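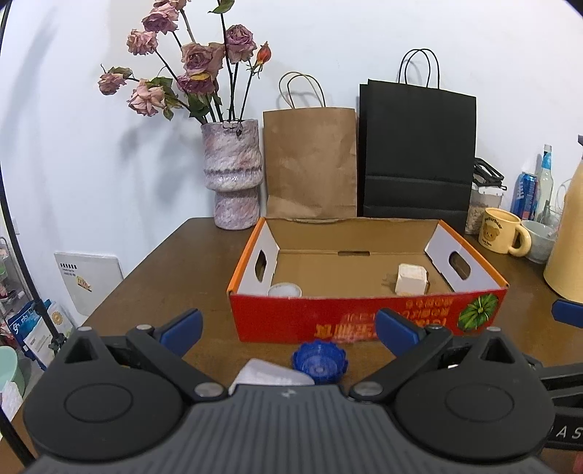 Urkell replacement finger pads and pivot pin kit, second revision

If you've landed on this page because your hand-held gripper has started dropping things, first of all, we're sorry, and second, you're in good company. We had a fair run of emails over the autumn from people whose grippers would close on a cap or a bottle perfectly well in the morning and then let it slide by mid-afternoon, and it took us longer than we'd have liked to work out why.

The trouble was in the first revision of the pivot pins. After enough cycles the pin could creep out of its seat by a hair, the linkage arm on that side would lag behind the other, and the pads would meet on a slight angle. You still got plenty of squeeze, but only along one edge, so anything round or smooth tended to roll out of the grip. On our own bench at Bolum the earliest failure came at 858 cycles, well short of what we'd promised, and once a pin had started to creep it never settled back by itself.

There is a safety side to it too, and please do read this bit even if you skip the rest. A pin that has crept can make an arm stick and then snap shut when you squeeze harder. If you feel a catch in the travel, let go, switch off and keep your fingers out from between the pads. Don't tap the pin back in and carry on (we tried that ourselves, and it lasted no time at all).

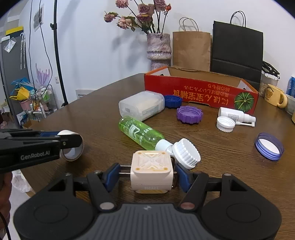

Escobar wrote to us in May that the sticking was always worse on small screw caps than on bottles, and asked whether softer pads alone would cure it. They won't, I'm afraid. Softer pads hide the angle for a while, and then the pin keeps creeping underneath, so we'd ask you to change the pins and pads together.

The new pins have a deeper shoulder and a retaining clip, and each kit comes with 12 of them, which leaves you a few spares for the ones that roll under the bench. You also get 2 pads and a little tube of thread-safe grease. Allow 20 minutes for the job if you've done it before, and a cup of tea's worth more if you haven't. Open and close the gripper slowly by hand before powering it up again, and check that both pads arrive at the middle together.

Kits are free if you bought your gripper through us or through Stesum. Send us a note with your order number and a postal address and we'll get one out to you. Old pins can go in the metal recycling.

Contact us | Shipping and returns | © Urkell | Back to top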